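Home Entries Older Newer Search Log in

September, evening, entry 22

Started on the table finish again. The surface is pale wood with the grain running lengthwise, and it has been carrying the same scratches since spring. They are shallow. A fingernail drawn across the grain catches on two of them and passes over the rest. The dark marks are another matter. I had assumed ink or marker, but isopropyl did nothing and neither did dish soap at double strength, so whatever they are, they have gone under the topcoat.

Method today, for the record. Dry wipe with microfiber, with the grain. Damp wipe, well wrung. Second dry wipe within a minute. Then a side light, a desk lamp laid almost flat on the wood, and a pass with the eye held low. Under the side light the old coat looks uneven: glossy toward the back, duller in the working area where sleeves and forearms go. I marked the dull area with painter's tape and measured it at 80 centimeters along the long side. Pulled the tape up afterward, slowly, at a low angle. No lift.

The finish is Geren satin, or it was when Octavian Văduva put it on. He kept the can label in the notebook, which I appreciated. The label says recoat within a day or wait a full week. He did neither. He recoated on the third day, according to his own note, and I suspect the soft spots come from that. A thumbnail pressed hard for ten seconds leaves a faint dent near the front that takes most of an hour to recover.

Options as I see them:

1. Leave it. Wipe daily, accept the marks.
2. Scuff with a gray pad and put down one thin coat.
3. Sand to bare wood and start over.

I lean toward the second. The third costs a week of not having a table, and I don't know how thick the top layer is. I looked for an exposed edge to check and found the front one rounded over and sealed. Drilling a test hole underneath is possible. I would prefer to ask Stonport, where the top came from, but they answer mail at their own pace. Order number 2991, copied here so I stop looking for it.

The clearing rule held today. Everything goes off the table before the last wipe, including the things that "live" there. Drinks go to the shelf behind the back rail. The reason for the rule is condensation, and the ring Bianca Sima left in August, which I got out with low heat from an iron through a cotton cloth, in 7 passes. I would not want to do that again over a soft coat. 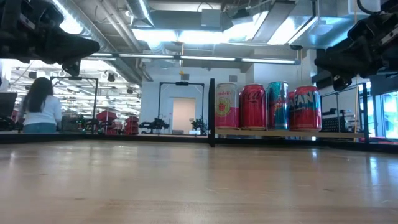 Gheorghița Chiriac thinks the shelf only moves the problem, and that bare wood with cans standing on it will ring sooner than a coated table will. She would put a strip of cork along it and be done. She also pointed out that I have written about the tabletop in this diary for most of a month and have given the shelf one line.

Fair. I checked the shelf after she left. Ran a damp fingertip across one end and the wood darkened right away, so there is little or no finish on it. A coated surface would have beaded for a moment at least. Cork is a reasonable answer, two millimeters, glued or only laid in. Laid in, I think, so it can be lifted and wiped under. The shelf is narrow and the strip would have to be cut to the full depth or the taller cans will rock on the step. I'll cut it oversize and trim in place with a fresh blade.

Side effect of having a shelf: people park a drink and forget it. The Coca-Cola and the AFAN can have the same status as far as I'm concerned, which is that anything open at the end of the evening gets emptied and rinsed. Unopened ones can stay. Bohdana Melnychuk objected to this last week on the grounds that flat cola is still cola. Noted, and the rule stands.

Light. The reflections on the top are worse than I'd like. There is a bright vertical streak toward the right, and it hides scratches completely from some angles. For the inspection pass I need the overheads off and the lamp only. Satin should scatter more than this. Either the coat has been polished by wear, or it was never stirred properly and the flattening agent stayed at the bottom of the can. The second would explain why the back is glossier than the front, as he would have started at the back — top of the can, less flattener — and worked forward. It's a guess. I'll stir the new one for five minutes by the clock, without shaking it.

The back rail gets in the way of the cloth. Fine grit collects along the line where the wood meets the metal, and the microfiber folds over and rides above it. A dry paintbrush, one inch, natural bristle, pulled left to right, gets nearly all of it. Vacuum first next time, brush second. I did it in the wrong order and chased dust over a clean surface for ten minutes.

Test patch: planned for the front left corner, palm size. Scuff, tack cloth, one thin coat by foam brush, leave overnight, thumbnail test in the morning. If it dents the way the old coat does, the trouble is underneath and option two is off the list. Virgil Zamfir has an unopened quart of the same satin and says I can have it if I replace it by winter. I asked him for the date on the lid and he hasn't looked yet.

To buy: gray pads, two foam brushes, cork strip, cotton cloths (the old ones shed). Fullon has the pads in packs only. Bălan might sell them singly, and closes at six.

Humidity at nine in the evening was fine for coating. Temperature a little low. Window shut, lamp off, table left bare for the night. If the room is warmer by noon I'll do the patch then.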